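Section 4. Setting Up the Two-Arm Drawer and Tray Task

By now both arms are bolted down, powered and talking to the Gradden controller, so this is where the fun starts! Section 4 takes you from a bare table to a cell that can open a drawer with one arm and handle a small block with the other. Give yourself a full morning the first time. Kirsty Ormsby and I did it on a Wednesday with plenty of coffee, and we still had to redo step 3.

Before you begin

Finish the joint checks in Section 3 on both arms. Keep the red stop button where you can reach it without leaning over the table. You will need the paper mat, masking tape, the drawer unit, the blue tray, one yellow block and a handful of cable ties.

CAUTION: Both arms can reach the center of the table. Never put your hands on the mat while either arm is enabled, even if it looks like it's resting.

4.1 Laying out the table

1. Wipe the tabletop and let it dry.

2. Roll the mat out flat and smooth it from the middle toward the edges. Small creases are fine. A ridge you can feel with a fingertip is not - flip the mat or cut a new one.

3. Tape the mat on the underside at all four corners. Keep the tape out of sight of the head camera.

4. Set the drawer unit on the left with the handle facing the middle of the table. Push it up to the stop block and tighten the clamp.

5. Set the tray on the right, 200 mm in from the mat's right edge.

6. Put the block in the tray. Anywhere on the flat part of the floor will do, as long as it isn't touching the wall.

Note: Leave the middle of the mat clear. It's tempting to park a screwdriver there, and the planner will happily treat it as something to steer around.

4.2 Teaching the hold and the pick

Switch both arms to hand-guide mode and drop the speed limit to 6 percent. I love this part, because you get a real feel for how the arms share the space.

7. Guide the left gripper to the drawer handle and close it slowly. Stop at first contact, then add one click of force. Save the pose as HOLD.

8. Guide the right gripper down beside the block with the fingers open. Save this as READY.

9. Move in until the block sits between the fingers and save again as PICK.

10. Raise the arm straight up by 100 mm and save as LIFT.
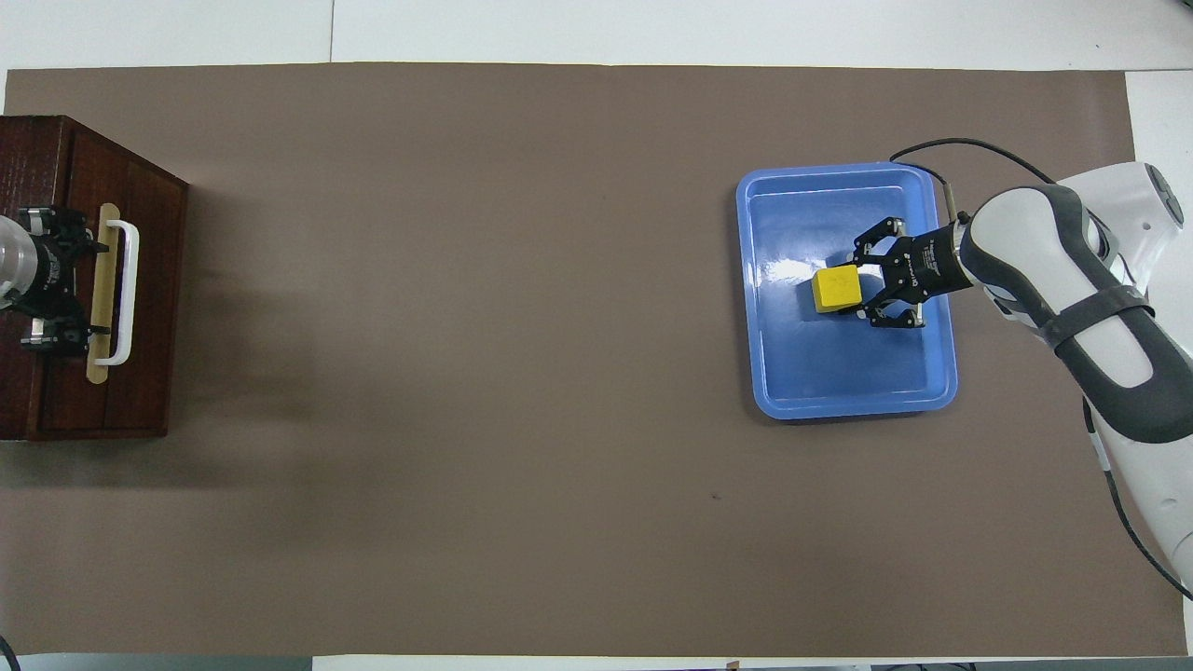

11. Play the four poses back in order with one hand on the stop button. Watch the fingertips on the first pass and the cables on the second. They're both worth your full attention, and it's surprisingly hard to watch them together.

12. If a fingertip scrapes the tray, open PICK in the pose editor and raise it 1 mm at a time.

CAUTION: Do not raise the closing force to cure a slipping block. Clean the finger pads first (see 6.2).

4.3 Cable check

Move each arm by hand to its farthest saved pose. Every cable should keep a gentle loop at the wrist, with no pull on the connector. Straps should be snug on the arm casing but must not cross a joint. Rosemarie Kuhlmann caught a strap creeping toward the elbow on our Pedcombe cell in September, so we now look at the straps every 800 cycles and write it in the log.

Once the playback runs clean three times in a row, save the whole set under a new name and bring the speed up in small steps. Go to Section 5 for camera alignment.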